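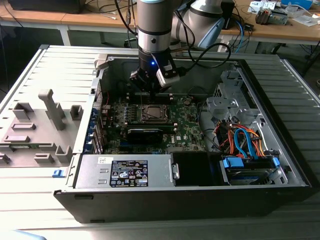

Last updated: November
2 min read

I'd been pestering Clerari for a look at their computer teardown bench for ages, so when Dotside put the open day on its list I signed up the same minute! It's a 30 minute drive for me, and the coffee was better than I expected.

The cell is called Luvia and it's smaller than I had pictured – one arm, one slatted metal table, one old desktop tower at a time. They've run 200 towers past it so far, mostly office machines. The tower goes down on its side with the cover off, and the arm works from overhead.

What I really wanted to hear about was the upkeep (I look after a much dumber machine at Bratu, so I'm a bore about this stuff). Every morning they wipe the fingers and check the tips for nicks. Then they jog the arm slowly through its whole path and watch the cable, which has to keep enough slack to follow the wrist without snagging on the case.

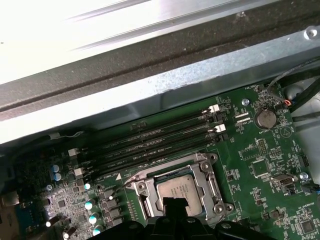
The processor is the fussy bit. It sits in a metal bracket with a lever beside it, and there isn't much room for a finger between the memory slots and everything else on the board. They reteach that position whenever a fingertip gets swapped, and a swap takes 2 people most of a coffee break. I asked if one person could do it. Yes, but with more swearing.

Spare fingertips live in a drawer under the bench, labeled by date. I'm stealing that idea for Bratu. Parking was free, and the next visit has 70 places.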